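Where do all the single socks go, and when do I give up on them?
Laundry & Linens, Hurnerville Neighbors Help Board
Posted by dryer_lint_baron, 3/29/25

I moved into the Villalba apartments in February with what I believed were complete pairs. I now own a drawer of bachelors. The building has shared machines, I check the drum every time, and I still come upstairs one short. Is there a trick to this, or do I just buy all black ones and live like a hotel waiter?

3 replies

moth_and_sons
Check the rubber gasket if it's a front loader. Pull the fold back with your fingers and run them all the way along the bottom. I got 2 socks and a library card out of ours. Then shake out your fitted sheets, which eat anything small and hold on to it until you make the bed.

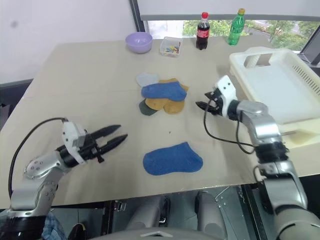 Mesh bags fixed most of it for me. Socks go in the bag when they come off my feet, the bag goes in the wash zipped, and the bag goes in the dryer. Don't stuff it past half or the toes come out damp. For the leftovers, I keep a shoebox and give each sock 3 months. After that it's a dust rag. My spouse considers this harsh.

CillmontCarl
buy new socks

unit592
The Villalba machines have a gap behind them on the left side, and things slide off the top while you're folding. Bring a yardstick. I'd also skip those Vetine sock clips people keep pushing. They hold fine, but they bang around in the dryer like a drawer of spoons and mine left dents in the cuffs. A safety pin does the same job and I already had nearly 2,000 of them.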